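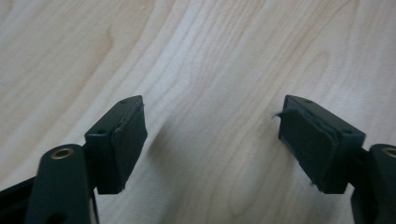
Learning by Hand

Inside a small workshop where people spend their days teaching machines what fingers already know

The first thing you notice on the second floor at Hordiienko is how quiet it is. I had come expecting motors, I suppose, and maybe a bit of shouting. What I found was a long room with good windows, a row of tables, and a handful of people folding dishcloths with what looked like very serious salad tongs.

They call the tool a Padel, and everyone here talks about it the way bakers talk about their ovens, which is to say with affection and a certain amount of grumbling. It is a gripper you hold in your own hand. You squeeze, and a pair of fingers closes on whatever is in front of them, and a camera mounted on the tool watches them do it. Every squeeze, every reach, every small correction of the wrist goes into a recording. Put enough of those recordings together and you can train a learning system to drive a robot arm fitted with the same kind of fingers. The arm itself, when I visited, was in another part of the building. The work upstairs is all people.

I was given a stool and a cup of tea and told I could try it after lunch, once I'd watched for a while. Watching is how everybody starts, and I'm glad it was, because there is more to see than you'd think.

Take the dishcloths. A person folding a dishcloth uses ten fingers, two palms, sometimes a chin, and a lifetime of practice that she never once thinks about. Take all that away and leave her with two blocky fingertips and she has to work the whole job out again from scratch. Where do you pinch? How far do you lift before you swing the corner over? Do you press the crease down with the side of the finger or let the cloth settle by itself? The woman I sat beside that morning had strong feelings on every one of these points. She pinches a little in from the corner, never right on it, and she waits for a beat after letting go. She told me the pause was a habit she'd had to learn, and that her early recordings were full of cloth being dragged back across the table because she'd moved off too soon.

Those early recordings weren't thrown out, either. I asked, thinking they'd be an embarrassment. They are kept in their own pile, and a few of them turn out to be useful, especially the ones where something goes a bit wrong and is then put right. A system that has only ever watched perfect folding has no idea what to do with a crooked cloth. One that has seen a person notice the crookedness, back up, take hold again and straighten it has at least a fighting chance.

The current job is called Iso, and the goal is 4000 recordings of ordinary tabletop chores. When I visited in April, they had just passed 2000, and there was a lemon cake to mark the occasion (very good, a touch heavy on the glaze). The list of chores is taped up beside the kettle, and it reads like the inside of a busy parent's head. Put the lid on the jar. Stack the bowls. Take the spoon out of the mug and lay it down. Move the eggs from one carton to another, which people sign up for with more enthusiasm than I would have guessed.

Each chore is done over and over, and hardly ever in quite the same way. The bowl starts on the left, then on the right, then upside down. The blinds go up, then halfway down. The tables get swapped around too, pale wood one day and something darker the next, so the system doesn't come to believe that a spoon can only exist on one kind of tabletop. I had never thought about that before, but it makes sense if you've ever watched a toddler who can climb only her own stairs.

A session lasts 60 minutes and then you have to stop, whether you want to or not. Hands get tired before their owners will admit it, and tired hands make lazy recordings. People swap out, shake their wrists, look through what they've just done and mark where each attempt begins and ends. That last part is done on a laptop at the far end of the room, and it's the least loved job in the place by a good distance. There is a rota for it. There have been disputes about the rota.

What surprised me most was how much of the conversation was about the fingertips. The ends of the fingers are flat blocks with a pad on the inner side, and the pads are what meet the world. A brand-new pad holds things a little differently from one that has been at it for weeks. The edges fray. Threads come loose and wander into the picture. You might think the answer would be to change them constantly, and for a time that was the rule, until it was pointed out that the robot's own pads would wear down as well, and that it had better get used to the idea. Now the pads stay on until they start slipping on the jar lids. The lids are the test. If a lid gets away from you 3 times running, you go and find the little screwdriver.

The shape of the fingers matters just as much. Everything learned upstairs has to make sense to the arm downstairs, so if somebody changes a fingertip on one, it has to be changed on the other. A slimmer version was tried last winter and was a joy with teaspoons, I'm told, and a misery with nearly everything else. It lives in a drawer now. Several people made a point of opening the drawer to show me.

The software that does the learning goes by Rirnier, and I won't pretend to follow all of it, but the broad idea was explained to me very patiently, twice. It looks at what the camera saw at each moment and at how the hand moved next, and it tries to get good at guessing the one from the other. Feed it enough folding and it begins to guess like a folder. Feed it only one person's folding and it picks up that person's quirks along with the skill, so the team is careful to share each chore around. Left-handers are prized. So are impatient people, up to a point.

After lunch I got my turn. I was given the spoon and the mug, which I took for the beginner's slope, and I settled in with all the confidence of someone who has been taking spoons out of mugs for decades. The Padel is lighter than it looks. The squeeze is easy enough. The trouble is that you want to feel the spoon and you can't, not properly. There's a faint change in the handle when the pads meet something, and the rest you have to do with your eyes. I closed on the air beside the spoon. I closed on the rim of the mug. I did at last get hold of the spoon and drew it out in triumph, and then set it down so hard it skated off the table and under a radiator.

My neighbor, very kindly, said it would do for the other pile.

I kept going, and by the end of the hour I had a method. You come in lower than you want to, you line up the gap before you think about closing, and you don't hurry the last inch. My recordings were still slower than anyone else's, but a few of them were marked as good, and I was more pleased about that than I've been about most things I was paid to do this year.

In the late afternoon I was taken downstairs to see the arm have a go. It was working on bowls. It reached, hung there a moment above the rim, tipped slightly to one side and took hold a little in from where I would have. Then it lifted the bowl, set it on top of the other one and stayed still for a beat before moving away. I knew that pause. I had spent the whole morning sitting next to it.

The second bowl went down crooked, and the arm left it that way. Upstairs they were already moving the tables around for the evening session, and someone had added crooked bowls to the list by the kettle.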